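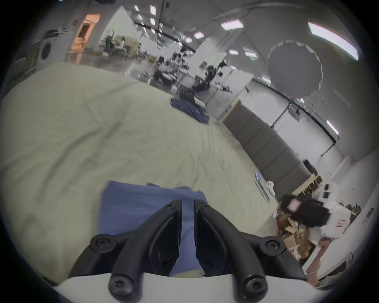
Gripper over the blue cloth, with a second one waiting further up the sheet.

Home News Interviews Standards Contact

Vidar Lie has read a lot of good practice guides, and he doesn't think much of most of them. He spent years auditing garment finishing lines before he moved over to robot handling, and he now reviews data collection procedures for Myklebust. When I rang him in May he had the draft Grakengate code open in front of him, the one that's meant to govern how people record folding and tidying work with hand-held grippers.

"It's 200 clauses," he said. "I'd keep 15."

I asked what was wrong with the rest. He read me one about the work area being "representative of a domestic setting". Then he asked me who decides.

"You put a bed in a hall and you've got a bed in a hall. Fine. Write down that it was a hall. The code lets you tick a box marked bedroom, and whoever buys the recordings never finds out."

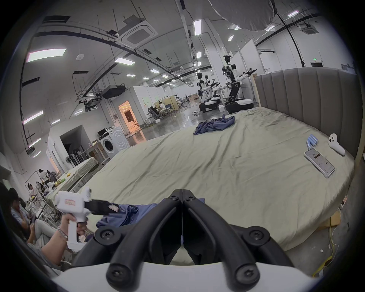
Two grippers at the edge of the bed, one of them holding a navy garment.

His larger complaint is about loose items. The draft says the surface must be "clear of objects not required by the task", and he reckons that clause will be ignored from the first morning. Phones get put down. So do batteries and controllers.

"I don't even mind the phone," he said. "A real bed has a phone on it. I mind a rule saying it isn't there, and a signed sheet agreeing with the rule."

Teodor Sæther, who helped draft the code at Dresham, takes a kinder view. He told me the clause was written to stop cables and tools ending up under the fabric, and that the wording could be tightened. He also defended the section on paired work, where two grippers handle the same piece of cloth. 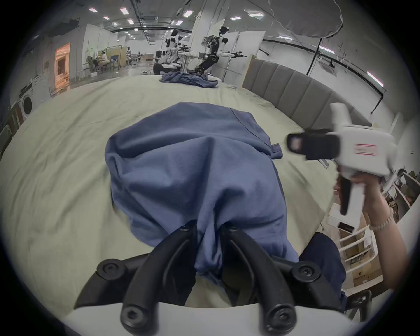

"People grab wherever they like," Sæther said. "One pinches a sleeve, the other takes a fistful from the middle. If we don't say what counts as a good grasp, every site will teach its own."

Lie has heard this before and isn't persuaded. He says a fistful is how most of us pick up a T-shirt, and a standard that marks it as a fault is measuring neatness. He'd prefer that operators log what they tried and whether they let go early. The Ponisent trial produced 1488 recordings under an earlier draft, and by his account 4 carried any note from the operator.

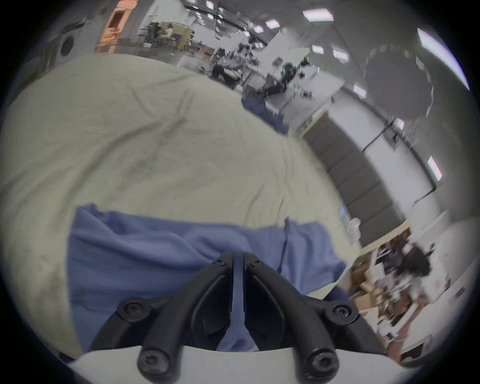 Page last modified: May, 4:15 pm

I put that figure to Sæther. He didn't dispute it, but said the note field had been optional and would be mandatory in the next version. Lie laughed when I passed this on.

"Then you'll get a full set of notes saying 'OK'," he said. "Ask them one decent question at the end of the shift and write down the answer. You can have that clause for free."

The draft is open for comment until the end of the month. Lie has sent in eleven pages.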